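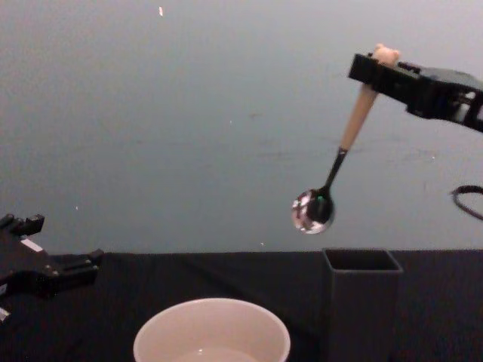 Spoon with a wooden handle, dark metal neck and stainless-steel bowl.

Home | News | Products | Stockists | Contact

Monelow opens its spoon repair bench to all customers

GROLUNDALE, February 1, 2023 - Kitchenware maker Monelow will now repair wooden-handled spoons, ladles and turners for anyone who brings them in or mails them to its Grolundale workshop. Until now the service was open only to restaurants and school kitchens.

Customers may send up to 14 pieces at a time. Monelow will refit loose handles, replace cracked ones and polish steel bowls. Pieces from other makers are accepted if the neck is metal and the handle is wood. Spoons made from a single piece of wood are not covered.

The workshop handled 4,000 repairs for trade customers last year. Most were handles that had worked loose after repeated trips through a dishwasher.

"People keep a good spoon for a long time, and the steel usually outlasts the wood," said Annelies Willems, who runs the repair bench. "We fit a new handle and send it back. It is not a long job."

Replacement handles will be turned in Pinow by Rimkutė, a woodworking shop that has supplied Monelow for several years. The first batch is 400 handles in two lengths. Both have a rounded end. Customers who want the old handle returned should say so on the order form.

Repairs are free for the first 150 orders. Return postage is extra - the rate is listed on the form. A second drop-off point is planned for Pinow in September.

Press contact: Wálter Lozano, Monelow, Grolundale

Comments (3)

Piret Tamošiūnaitė: Do you take slotted spoons? Mine has the same kind of handle and it spins when I stir.

Monelow: Yes, slotted is fine. Please wash it before mailing.

Aicha Belkadi: Wish the Pinow drop-off was open sooner. I have a ladle and two turners waiting in a drawer.

Last updated: Wednesday, 4:10 p.m.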